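About Brarna

Hello and welcome! Brarna is a small shared workshop on the edge of Preketstead where people come to build robots, mostly badly at first and then a bit better. I started it in my own garage with 2 benches and a soldering iron that smelt of burnt jam, and when my family wanted the garage back I found us a unit behind the old dairy in Ostdale Road. We've been there ever since.

I'm not an engineer by training (I taught geography for years) and most of our members aren't either. We've had a baker, a piano tuner and a lad who only came in to borrow a drill and stayed until closing. If you can follow a recipe and don't mind doing a thing again, you'll get on fine.

Our big build is called Rantala. It's a two-armed tabletop robot, and the job we've set it is tidying up - small things off a table and into a basket. Sounds easy, doesn't it? I thought so too! I now have a lot more respect for anyone who has ever put the shopping away. Small boxes tip over, round things roll, and a soft cloth lining in a basket catches on everything.

Before anything gets bolted together we try it in simulation, on the computer in the corner with the noisy fan. We did about 3000 practice runs last winter, and I've got a notebook full of scribbles on which ones went wrong and why. Run 2071 has its own page, as it was the first where I shouted loud enough for next door to come round.

We open on Tuesday and Thursday evenings, with room for 6 people at a time, so do drop us a line before you set off. Tea is free, biscuits are whatever's in the tin. Beginners' evenings start again in October and you don't need to bring any tools, just old clothes and a jumper, as the heater is slow to get going.

At the moment we're spending most evenings on the grippers, and on getting both arms to work over the same table without getting in each other's way.

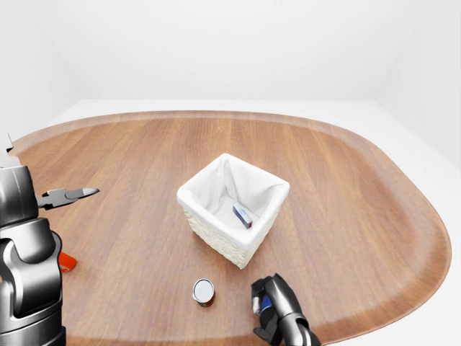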